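Pramden talk – speaker notes, version for the afternoon session
(20 min slot, leave 5 for questions, don't rush the middle like last time)

Slide 1 – title
Hi everyone, thanks for sticking around after lunch. I'm going to talk about Stemow, our little method for getting a simulated robot to find its way to things indoors when all it gets is a low-res colour picture and one sentence telling it where to go. No map, no depth, no compass. Just pixels and a sentence!

Slide 2 – why bother
Ask the room: who's had a policy that looked brilliant in training and then sat in a corner spinning? (Wait for hands. Put mine up too.)
Spinning is what got me started on this. The agent loses sight of the target, has no idea what it saw a moment ago, and turns and turns until the episode times out.

Slide 3 – the idea
Keep this short. Stemow saves a small summary of each view that surprised it, and when it gets stuck it looks back through those instead of picking a random turn. We keep 6 of them. I tried more and it got slower without getting any better, which annoyed me for most of November.
Mention that the surprise score is just prediction error. There's nothing fancy in there, and somebody always asks.

Slide 4 – setup
Training rooms come out of Katona, our room generator. It shuffles wall colours, floor textures, openings and big blocky objects. 200 layouts for training, 60 held back for testing, and no layout shows up in both.
The baseline is Britel, our older agent with no memory at all. Same encoder, same training budget. Say that twice – it's the first thing I'd be suspicious of if I were sitting where you are.

Slide 5 – what the agent has to work with
People tend to imagine a nice crisp render at this point, so put this one up and let it sit for a few seconds.

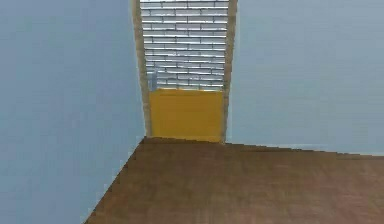 Simulated view: plain walls, wooden floor, and a yellow panel in an opening with white brick behind it.

Talk over it: I like this one for explaining surprise. The walls give you next to nothing, they're the same pale blue-grey on both sides. Then there's the yellow and the brick, and those are the kind of thing worth remembering. Point at the small grey thing sitting up on the left of the yellow. I can't tell you what it is at this resolution, so I don't expect the policy to either.

Slide 6 – results
Stemow gets to the target more often than Britel on the held-back layouts, and the gap is widest where the target starts out of view. When it's in view from the start they're basically tied – say so, don't skip it.
Spinning is down a lot but not gone. Play the failure clip even if we're short on time.

Slide 7 – what's next
Real hardware, eventually. Also want to try forgetting things on purpose, as old summaries sometimes drag it back to a spot it has already checked.
Code link is on the last slide. Questions!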